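Buying a two-arm table setup: your questions

I get the same emails every time somebody's boss says yes to a robot budget, so I've put my answers in one place. I run purchasing for a small lab that teaches robot arms to do table-setting chores, and I've made most of the mistakes below with my own spreadsheet.

How far ahead should I start?

Earlier than you want to! We asked for quotes in November and I thought I was being terribly organized. The arms themselves were quick. The frame was the slow part, and then we sat waiting on a bag of brackets.

One arm or two?

Two, if you can possibly stretch to it. I know, it's the most expensive line on the sheet. But we started with one, and Arsalan Marwat (he writes most of our tasks) kept crossing things off his list that needed a second hand. Adding an arm later meant new mounts, another power supply and a second round of shipping — all of which we'd have paid less for in a single order.

What do people forget to budget for?

Cables. Cables, cables, cables. Then adapters, spare gripper fingers, floor tape, labels and a desk close enough that whoever is running the session can see the table. My first budget had 23 lines and the final one had 102, and hardly any of the extra ones were exciting.

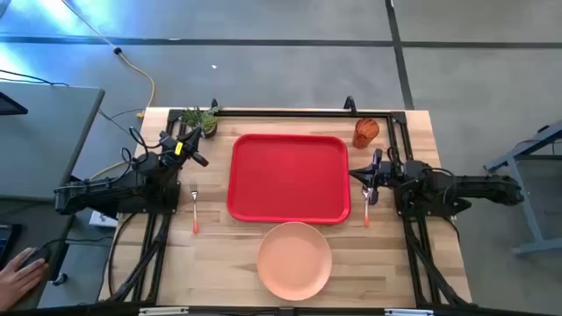

Props are the cheap bit, so buy plenty. Forks, plates, cups and trays from any housewares store will do fine. Get bright colors and get doubles, and write down what you bought, because stores change their stock and you'll want the same red next year.

How much floor space do I need?

More than the tabletop! Measure with the arms stretched out to the sides, then add room for the desk, a chair and a person squeezing past with coffee. Eoin Flanagan marked ours out on the floor before we ordered anything, and we ended up turning the whole layout sideways.

Who did you buy from?

The frame came from Dunulov and the mounts from Ralledano. I had a nice quote from Stisix too, but their delivery date kept sliding. Ask for shipping and import fees in writing — I didn't the first time.

Should I keep money back?

Yes, 20 percent. I used to hold back less and I was always begging by spring. Ours mostly goes on replacement grippers.

Can I buy used?

Frames and desks, sure. With used arms I'd ask to see them move first, every joint, and I'd want the power supplies included. Catríona Costello keeps our checklist for this and is happy to send it if you write to the lab address.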